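Equipment > Class and club sets > Hand-held tools > Cairns 2 hand-held gripper

We use cookies to remember your basket and your loan list. Accept all | Essential only

Cairns 2 hand-held gripper, class set 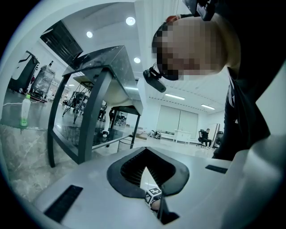

October. Senico Education, equipment desk

The Cairns 2 is a hand-held two-finger gripper with a built-in wide-angle camera, supplied for school and college robotics work. The student holds the tool, closes the fingers on an object, moves it and lets go. The camera and the finger sensor record together. The recording is then used in the second half of the course, when the same task is tried on a small arm fitted with the matching fingers.

The set was revised after a year of use by the Rurkcombe College robotics club, who ran it in their weekly Tuesday session and at the Lillville Open in the spring. Most of the changes are to the cable route and the finger pads. The recording format is the same as on the first Cairns, and old recordings open in the new software.

Order code: 1077
Supplied as: class set, two grippers
Mass of one gripper, without cable: 277 g

What is in the set

Two grippers, white housing, black fingers
Two data cables, with strain relief at the tool end
One white calibration cube with black square markers
Spare finger pads
Self-adhesive black rubber strip, for grip and for edge protection
Printed marker sheet, for the bench
Hex key for the finger screws
Teacher's notes and student worksheets, on paper and as files

A computer is needed and is not included. The software runs on ordinary school machines. It needs a free data port for each gripper in use, and it should be a port on the machine itself. We have had several sets returned as faulty that worked perfectly well once the hub was taken away.

The tool

The fingers open and close in parallel and are worked by a trigger. There is no motor. The opening is limited by a mechanical stop, and the stop is set at the factory to match the arm fingers, so a grasp made by hand is one the arm can repeat. Please do not file the stop back. Clubs do this in order to pick up bigger things, and the recordings are then useless on the arm without a new calibration, for which we don't supply the jig.

The position of the fingers is read by a sensor in the housing and written into the recording with each picture from the camera. The camera looks out past the fingers. Its lens takes in a very wide view, and straight edges near the side of the picture will look bent. This is normal for the lens type and the software allows for it. Students sometimes ask whether they should correct the pictures before handing them in. They should hand them in as recorded.

Black rubber strip may be stuck on the flat of the housing or left off. It gives the free hand something to hold and saves the surface when the tool is put down. Keep it away from the moving parts and well clear of the lens.

Calibration

Calibration is done with the marker cube at the start of each session and again if the tool has been dropped. Hold the cube still in front of the lens, with at least one marked face fully in view, and turn the gripper slowly until the software shows a steady reading. A cube that is half hidden by a finger will give a reading, but a poor one. Fingers should be fully open.

The light in the room matters more than most groups expect. A glossy floor or a polished stone bench throws back the ceiling lights, and the software may lose the markers when a bright patch falls on them. Move the cube or change the angle of the tool. Drawing the blinds helps on sunny afternoons. If none of this is possible, use the printed sheet, which has larger markers and a dull finish.

The first Cairns had an automatic mode that started calibration as soon as a marker was seen. It has been removed. It had a habit of starting in the middle of a recording whenever somebody left the cube on the bench.

Using the set in a class

The worksheets assume groups of three, with one student on the tool, one at the computer and one resetting the task. Roles change after each block of recordings. Larger groups can manage, but the third and fourth students tend to drift off.

The first worksheet is a plain pick and place. The second adds a container with a lid. The third leaves the choice of task to the group, and asks for a written description of the start state, the end state and what counts as a failed attempt. Teachers have told us that the written part is where the marks are lost. A group that writes "put the thing in the box" will find out later on that half its recordings begin with the thing already in the hand.

Each recording should be a single attempt from start to finish. Stop recording before resetting. Failed attempts are kept, and are marked as failed in the log. At Rurkcombe the club collected over 181 attempts at one task before moving to the arm, which is more than the course calls for. The worksheets give a lower target, and it can be changed in the settings to suit the length of the lesson.

Advice to pass on to students:

Move at an even speed. Quick jerks blur the pictures.
Keep the wrist out of the camera's view where you can.
Begin and end with the fingers open.
Do not lean on the bench while recording.
Keep drinks away from the tool and its cable. The housing is not sealed.

People will come into view, because the lens is so wide. Schools should settle in advance how they deal with this. The software can blur faces when the recordings are exported, and we suggest leaving the option switched on. It does not alter the markers or the finger data. It is slow on older machines and is best left to run over lunch.

The cable

The gripper takes its power through the data cable and has no battery. Run the cable back along the forearm and off the rear of the bench. A cable that crosses the working area will be caught by a sleeve sooner or later, and it will also appear in the recordings, where the arm software may treat it as part of the task. The clip supplied with the first Cairns was too stiff and has been replaced by a moulded strain relief. Owners of the older set can order the new part separately.

Competition use

The Cairns 2 is accepted in the hand-recorded class at the Lillville Open. Entrants may change the pads and may add rubber strip to the housing. They may not alter the lens, the stop or the finger length. Tools are checked against a gauge before the first round. Bring your own cube, as the borrowed ones tend to be scratched, and allow time to calibrate under the hall lighting, which is much harsher than in a normal classroom.

A spare set of pads should be fitted and run in at home. New pads are slightly slippery until they have had some use, and wiping them with a damp cloth helps a little. Do not use solvent.

Care and faults

Fingers stick when closing: remove the pads and brush out the slides. Do not oil.
Reading jumps when the trigger is held still: the sensor plug is loose. Push it home with the tool disconnected.
Picture is hazy: clean the lens with a dry lens cloth. Finger grease is the usual cause.
Computer does not see the tool: try another port, then the other cable.
Both grippers show the same name: they have been set up with the same profile. Delete one and set it up again.

Pads wear at the tips first. Replace them in pairs. The screws go into soft inserts and need only light pressure on the key. Stripped inserts are the most common repair we carry out and are not covered by the guarantee.

Store the grippers with the fingers closed and nothing resting on the trigger. The cube should go back in its bag, as scuffed markers read badly.

Loan and purchase

Class sets may be bought or borrowed for a half term. A borrowed set comes with used pads in good condition, and the spare pads are charged only if the bag has been opened. Return both cables, including any that are broken. Sets going to clubs that meet in the evening can be sent to a home address if the school confirms it in writing.

The arm and its matching fingers are listed on their own page. The hand-held set can be used without them for the first and second worksheets, and a number of schools buy it that way and add the arm the following year.

Replacement parts are held for the Cairns 2 and, with the exception of the housing, for the first Cairns as well.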